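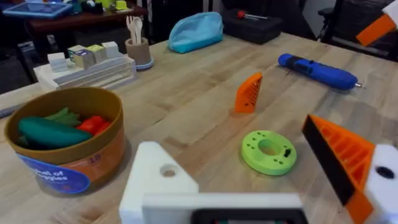 A hole is a strange thing, if you think about it. You cannot pick up a hole and put it in your pocket, and you cannot buy a bag of them at the store. Still, people who make things spend a lot of time deciding where the holes should go. Look at the flat green ring on the table. It has one large hole in the middle and many small holes around it, like seats around a pond. The orange wedge near it has a latticed face also, with thin ribs going across its face. Even the bucket for the toy vegetables is, in a way, one big hole with a wall around it. In this article we will see what all these empty places can do.

Holes that hold

The oldest job of a hole is to keep something inside. A cup, a bucket, a pocket and a bowl are all made for their empty part. When you buy a bucket, you pay for the cardboard or the plastic, but what you use is the space in the middle! A toy cucumber, a pea pod and a bell pepper can stay together there, and you can carry them all to another room in one trip.

Try this at home. Take a sheet of paper and put some dry beans on it. Now walk to the door. Beans fall everywhere, yes? Then roll the same paper into a cone, close the bottom with tape, and walk again. You did not add any paper. You only changed its shape, so that it has an empty place inside.

Holes that join

Some holes are waiting for another thing to come in. A button needs a buttonhole. A wheel needs a hole for its axle, the stick it turns on. A screw goes into a hole too, and often somebody drills a smaller hole first, so the wood does not split.

When small holes are placed in a circle, with the same distance between them, the part can be fixed with several screws and each screw takes a share of the pull. Ask an adult to show you a car wheel. On many cars you will find five nuts or bolts in a circle, on some you will find six or another number. Each one presses the wheel against the car. If there was only one small screw near the edge, the wheel would not sit straight.

The middle of a circle is a special place, by the way. It is the same distance from every point of the edge. Put a pencil exactly through the middle of a cardboard disc and it will spin well. Put the pencil near the edge and it wobbles like a tired top.

Holes that make things lighter

Now we come to ribs. A rib is a thin raised line, or a thin bar, that makes a thing stiff. You have ribs in your chest. A leaf has them too, although in a leaf we call them veins: turn a big leaf over and feel the underside with your finger. The thin green part between the veins is soft and bends easily, and the veins help to keep it open to the sun.

If ribs are crossing each other with openings between them, we have a lattice. You can see lattices in garden fences, in the towers that carry electric wires, and on the top of some cherry pies (this one is only for beauty, and it is delicious). A tower made of solid metal would be terribly heavy. The lattice tower uses much less metal, and the wind can pass through it.

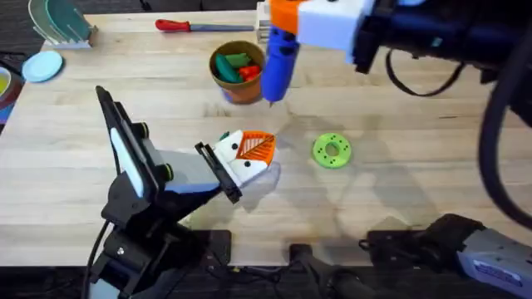 Very often the bars of a lattice make triangles. There is a good reason for it, and you can find it with straws. Join four straws at the corners with string and you have a square. Push one corner gently. The square leans over and becomes a diamond. Now join three straws in the same way and push. The triangle keeps its shape, because its corners cannot open or close unless a straw gets longer, shorter or bent. To repair your weak square, add one more straw from corner to corner – now it is two triangles, and it stands much better.

Many 3D printers use the same idea. The printer makes a thing from thin layers of melted plastic, one on top of the other. A block that looks solid from outside can have a little grid inside, with air between the walls. It takes less plastic and less time to print, and it can be strong enough for its work.

The paper bridge

My class in Grernham made this experiment in March. You need one sheet of paper, two piles of books of the same height, a small piece of cardboard and some coins.

Put the flat paper between the two piles, like a bridge. Lay one coin on it. Usually the bridge bends and the coin slides down.

Now fold the paper like a fan, with folds as narrow as your finger. Put it back, with the folds going from one pile to the other. Lay the cardboard on top and add the coins slowly.

Our best bridge carried 630 grams before it fell. The noise was wonderful. The folds work like ribs, and between them there is only air. If your bridge opens and becomes flat, try a little tape across the underside.

Words to remember

Axle: the stick or bar that a wheel turns on.
Rib: a thin bar or raised line that makes something stiff.
Lattice: crossed bars with openings between them.
Disc: a flat, round thing.

Go looking

Walk through your kitchen and look for holes. Start with the colander, then the grater, then the handle of the scissors. For each one, ask yourself: does it hold, does it join, or does it make the thing lighter? You will find some that do another job, for example letting water out. Draw your favorite one and write its job under the drawing.

Written by Shaimaa Berrada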